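Ticket 1162
Product: Jakar gripper, two-arm set
Software: Dodar control program
Opened by: Teresa Nogueira
Status: Open, waiting for customer
Subject: Gripper reports "object held" on thin cloth when there is nothing between the fingers

Opened October 1, 2022

Good morning,

I am responsible for the robotics club at the Salinas school. Our students have a project in which two arms must straighten a shirt and then fold it. We bought the two-arm set in April and with hard objects we are content with it. Cubes, cups and rulers are picked without problems. With cloth we have a fault which we cannot explain.

What we do: one arm goes down over the shirt, the fingers close, and the program asks the gripper if something is held. If the answer is yes, the arm lifts and the second arm comes from the side to take the other part of the fold.

What happens: very often the gripper answers "object held", the arm goes up, and the cloth stays on the table. The second arm then comes in and waits for a fold that does not exist. The program does not stop by itself and a student must press the stop button.

What we expected: the answer should be "empty" when the fingers have closed completely.

Settings at this moment:
Close force limit: 800 (the value from the factory)
Close timeout: 3000 ms
Gripper address: 4
Camera on the wrist: Ceso, connected with its own cable

We already restarted everything, changed the USB port, and exchanged the cable between the gripper and the arm. It made no difference.

With kind regards,
Teresa Nogueira

Reply from Jakar support

Hello Teresa,

Thanks for the clear report. Two questions to begin with.

1. Does it happen with both grippers, or only with the one at address 4?
2. Do the fingertips touch the table at the moment they close?

I ask the second one because "object held" is decided from the motor load and not from the position. If the tips rub on the table while they move, the load can pass the limit before they meet, and the gripper believes it has something.

Please also send the Dodar log of one failed attempt. It is in the folder "runs", in the file with the latest time.

Teresa Nogueira

Thank you for the quick answer.

To question 1: I asked the students to exchange the roles of the arms. The fault happens with the other gripper too, so I think it is not a broken motor.

To question 2: yes, I believe they touch. The pupils set the height with the fingers open, and they wanted to go as low as possible in order to catch the thin cloth. When I put a sheet of paper under the tips I cannot pull it out freely.

The log of one attempt is below. I have removed the lines about the camera, they were very many.

move_to pick_low : done
close : start
close : load limit reached
state : OBJECT HELD
move_to lift : done
arm_b move_to side_wait : done
arm_b : waiting for fold
user stop

Something strange for me: between "start" and "load limit reached" the time is very short. With a cube it takes longer, although the cube is wide and the fingers have less distance to travel. I would expect the opposite.

Reply from Jakar support

That strange thing is a good clue. With a cube the fingers travel freely and then meet the cube. In your case they are already pressing on the table when the close command starts, so the load is high from the first moment. The gripper sees this and stops. The fingers probably never meet at all.

Please try the following in this order and change one thing at a time:

a) Raise the pick height by the thickness of the paper sheet, until the paper moves freely with the fingers open. Then close the fingers by hand from the Dodar panel and check the paper again. On this model the tips move on a small arc, so they are lower when they are closed than when they are open. The height must be set with the fingers CLOSED.

b) Leave the force limit at 800 for now. Raising it will hide the fault and make the motor warm.

c) In Dodar, go to Gripper, Advanced, and switch on "check position after close". With this option the answer is "empty" if the fingers have gone completely to the end.

Please write back with the result of each step.

Teresa Nogueira

I did not know about the arc. It is not written in the quick start sheet, or maybe I did not find it. Could you add it there? Other schools will set the height in the same manner as we did.

Step a) We set the height again with the fingers closed. The student who made the first calibration was a little sad, but he repeated it very well. The false "object held" is now much more rare. When I send the arm to a place with only table under it, the answer is correct each time.

Step b) Not changed.

Step c) This is where I need help again. When the option is on, the gripper says "empty" also when it has the cloth! The shirt is a thin knit, and one layer between the fingers is almost nothing. The arm was holding the fabric, we all saw it, and the program opened the fingers and started again from the beginning. With a folded towel the option works as you described.

So now we have the opposite problem: before, a false yes, and now, a false no.

Reply from Jakar support

Good progress. The false "empty" is expected with a single thin layer, and I should have warned you. The position check has a margin, and your fabric is thinner than the margin.

You have two possibilities. You can make the margin smaller (Gripper, Advanced, "end margin"), but then any play in the finger screws will disturb it. Please tighten those first. Or you can pick where the fabric is bunched, so that more than one layer comes between the tips. For a crumpled shirt I would begin with the second.

Can you also attach a picture from the wrist camera with the arm at the pick height, before the close command? I would like to see how the tips are placed on the cloth and where the second arm waits.

Teresa Nogueira

We tightened the screws on both grippers. Two of them were a little loose on the left one.

The students prefer to try the thicker places first, and one group is now changing the function that selects the pick point. Until now it took the middle of the cloth, without looking at the folds. I have asked them to write down each attempt in a table, so next week I can send you real results and not only my impression.

One more question from the group which programs the second arm: is it permitted to let it wait close to the cloth, or must it stay at the home position until the first arm has lifted? They would like to save time, but I am afraid of a collision when the first arm turns its wrist.

I leave the ticket open, if you agree. The option "check position after close" is off for the moment, the force limit is still 800, and the picture you asked for is attached.

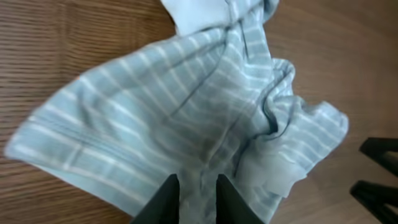
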